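Subject: Re: [shared-kitchen] toaster trips the breaker
Date: October 2, 2018

> We have the same trouble in our building. Toaster and kettle on
> together and the whole counter goes dead. Our landlord says to get
> a bigger breaker put in. Is that a simple swap? The panel is an old
> Overgaard and the label inside the door is gone.

Please don't put in a bigger breaker until someone has looked at the wire behind it. The breaker is sized to protect the wire. If the wire is rated for 15 amps and you fit a 20, the wire can overheat inside the wall and the breaker will let it.

Start by adding up the load. Turn each appliance over and read the watts off the plate, then divide by 120 to get amps. A two-slot toaster is usually somewhere under 8 amps.
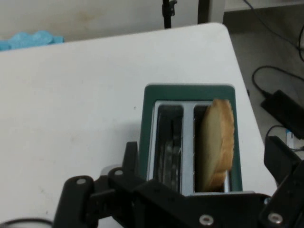 A kettle is the bigger draw, often 12 amps or more. Put both on a 15 amp circuit and it will trip, as it should. Nothing is broken.

What we did at Storero was split the counter. The outlets by the sink were already on a separate circuit from the ones by the door, which we found by switching breakers off one at a time and walking around with a lamp. It took 70 minutes, mostly stairs. Then we labeled the outlets and the panel to match.
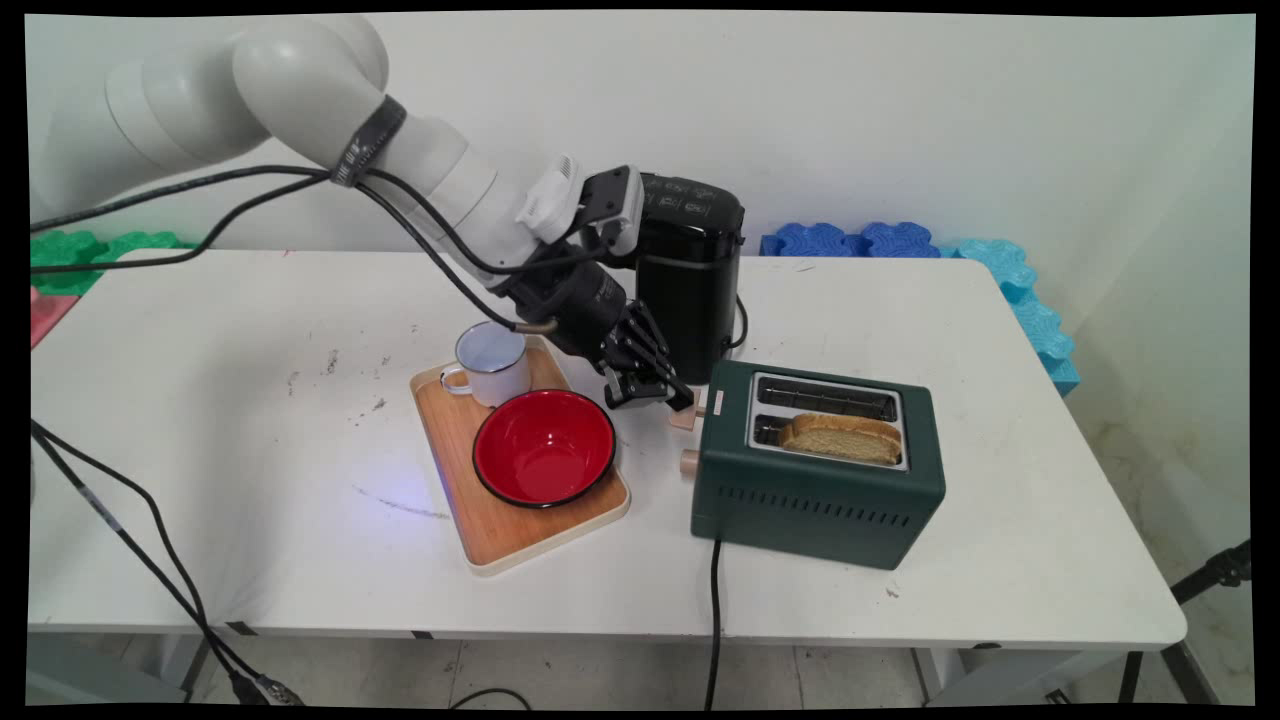
If you only have one circuit, you have two choices. Run one thing at a time, or have an electrician add a line. Feklow quoted us $299 for a short run last April — that was with the wall already open, so expect more if yours isn't. Skimlow wanted a site visit first and we never heard back.

Also, skip the power strip. It adds outlets but no capacity, and the cheap ones get warm at the plug.

On the missing label, an electrician can tell from the wire gauge with the cover off. I wouldn't go by the number on the breaker handle, as it may have been changed before you moved in.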